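NOTICE TO THE RESIDENTS OF HISTNESS

The Office of Crossings regrets that the Kurnevar ferry will not sail in June. Holders of the 245 tickets issued may apply for a refund at the Trundcombe window before noon.

Mrs. Oona Laaksonen has again asked that her husband's ticket remain valid. The Office has written to her on this matter for 45 years.

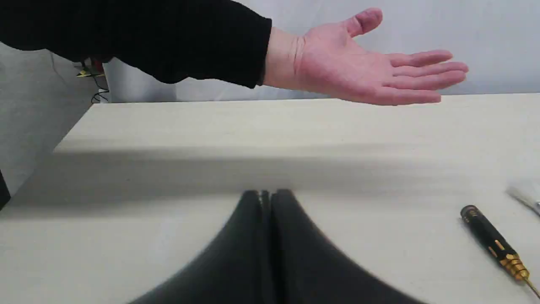
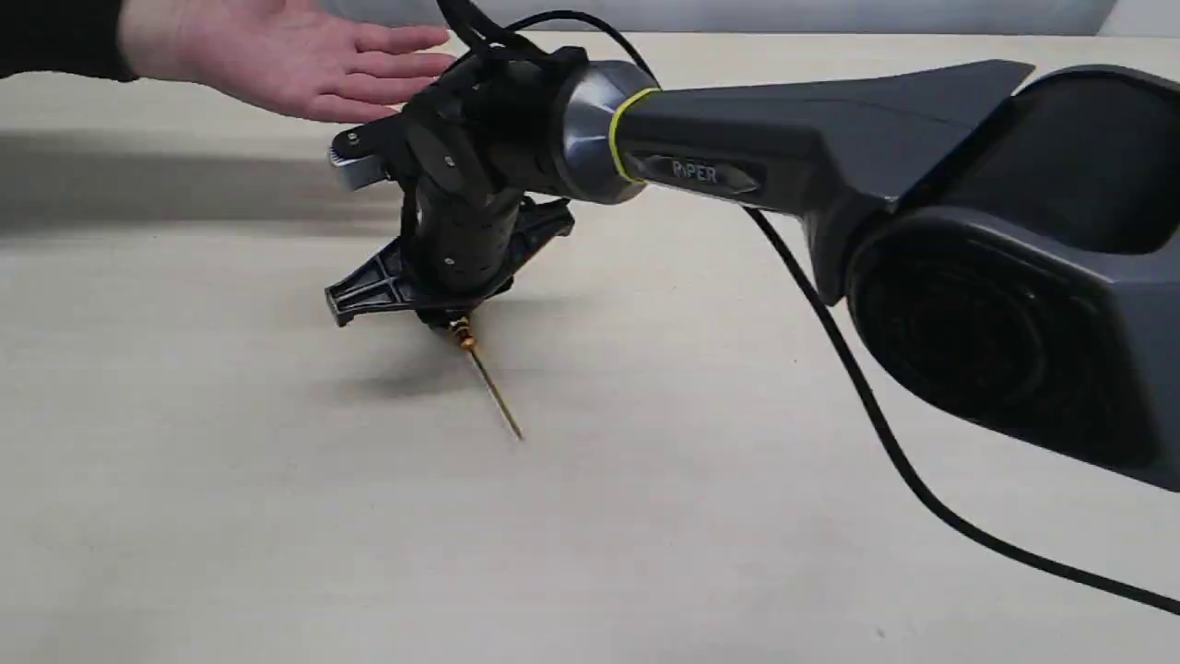

A hand above the table, in both views.

Inspector Eetu Ruotsalainen reviewed the request and found no rule against it. Ticket 898 is therefore extended for one further season. Mrs. Laaksonen may wait indoors.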